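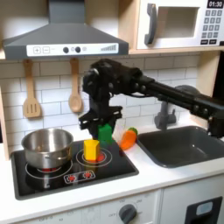
Cisstead Toy Library: Minutes of the Members' Meeting

Home Borrow Hours Meetings Donate Contact

Search this site Enter a word Go

Held in the back room at Krishnan Hall, Thu 14 March. The meeting opened at 7 p.m. with 13 members present. The chair ran the meeting and the secretary took notes. Three members had sent apologies.

1. Minutes of the February meeting

Read and approved with one correction. Under item 5, "puzzle shelf" should say "puzzle cabinet." The shelf is a separate piece of furniture and is staying where it is.

2. Matters carried over

The side door now closes but still needs a push. The hall has been told and has put it on its repair list. No date given.

The missing train set has come back complete apart from one piece of curved track. The family has been thanked and no fee was charged.

The sign for the parking lot has not been ordered. The secretary had two quotes for different sizes and wanted a decision. Members looked at both and preferred the smaller one. To be ordered this month.

3. Money

The account was reported as being in order. Membership income for February was $325. The main expense was shelving brackets and storage tubs, at $122 for the lot. Insurance comes due in May and is expected to go up, but the renewal notice has not arrived.

A member asked if dues could be paid by card at the desk. The chair said this had been looked at last year and the fees were too high for small payments. The member said there were cheaper card readers now. Agreed that she will bring prices to the next meeting.

4. Catalog

Moving the catalog over to Zurent is further behind than planned. Games and puzzles are done. Ride-on toys and pretend play are not started. The main problem is that the old cards do not always list every part, so each set has to be opened and counted before it goes in.

There was a long discussion about how much detail to record. One view was that a play food set should be entered as a single item with a total number of pieces. The other view was that every piece should be listed by kind, so that the desk can tell a family what is missing. The desk members said they do not have time to check long lists on a Saturday morning when there is a line. After some back and forth it was agreed:

- Sets get a total piece count on the label.
- A fuller list goes inside the lid of the tub, for the family to use when packing up.
- The desk checks the total only.
- Wooden blocks are weighed, as now.

Two members offered to work on pretend play on weekday mornings. They need the key to the storage room. The secretary will sign one out to them.

5. Large items

Toy kitchens, workbenches and the puppet theater are still going out for four weeks, the same as everything else. There is a waiting list for all of them. It was proposed to cut the loan to three weeks for large items. Against this, it was said that they are a lot of trouble to load and unload, and families with no car have to arrange a ride both ways. The vote was eight in favor of keeping four weeks and five against. The loan period stays as it is. No renewals on large items while anyone is waiting. This was already the rule but it has not been followed at the desk, and the desk sheet will be changed to say so in bold.

It was also asked whether the library could deliver. Ivia, the moving company on the corner, has offered the use of a small van one Sunday a month at no charge, if the library supplies the driver and pays for gas. Members were in favor. The questions still open are whether our insurance covers it and who would drive. The chair will call the insurance company. Nothing to be promised to families until that is settled.

6. Cleaning

The new cleaning rota has worked fairly well. Plastic toys are being washed on return. Soft toys are piling up and the person who was taking them home to wash has asked to stop. It was suggested that soft toys be limited to puppets and the doctor's kit animals, and the rest given away. Agreed. Any member who wants first pick should come by before the end of the month.

Please do not put the wooden toys in the sink. Wipe them with a damp cloth and let them dry on the rack. The fishing game has warped and will be taken off the shelf.

7. Spring open house

Set for a Saturday in May, exact date to depend on the hall. Last year's ran three hours and was too long for the small children. This year it will run from 10 to noon. There will be a play area in the main room, a table for sign-ups, and a swap table by the windows.

The hall fee for the morning is $45. Approved.

Flyers: the same design as last year with the date changed. One member pointed out that last year's flyer had the old phone number on it. The secretary will fix that before it goes to print.

Food: coffee and cut fruit. No cupcakes, after the carpet last year.

8. Opening hours

A parent wrote in asking for one evening a week. The desk could cover one evening a month with the people we have. Members agreed to try the first Tuesday evening from June through August and then look at how many families come. If the numbers are low it will be dropped without further discussion.

9. Other business

The baby gate at the storage room has been left open several times. Please shut it.

There is a box of loose parts under the desk that do not belong to any set. It will be put out at the open house. Anything still unclaimed will go to the craft group.

A member asked about toys that need batteries. Families are sent home with working batteries and often return the toy with none. Agreed to tape a note to each toy asking for batteries to be left in. No charge for now.

Someone left a blue umbrella at the last meeting. It is on the hook by the coats.

10. Next meeting

Second Thursday of next month, same room, 7 p.m. Items for the agenda to the secretary one week before.

The meeting closed at 8:40 p.m.

Actions

Secretary: order parking lot sign; sign out storage key; correct flyer; book the hall for May.
Chair: call insurance company about the van.
Desk: change wording on the large items sheet; battery notes.
Member: card reader prices.

Contact the library | © Cisstead Toy Library | Back to top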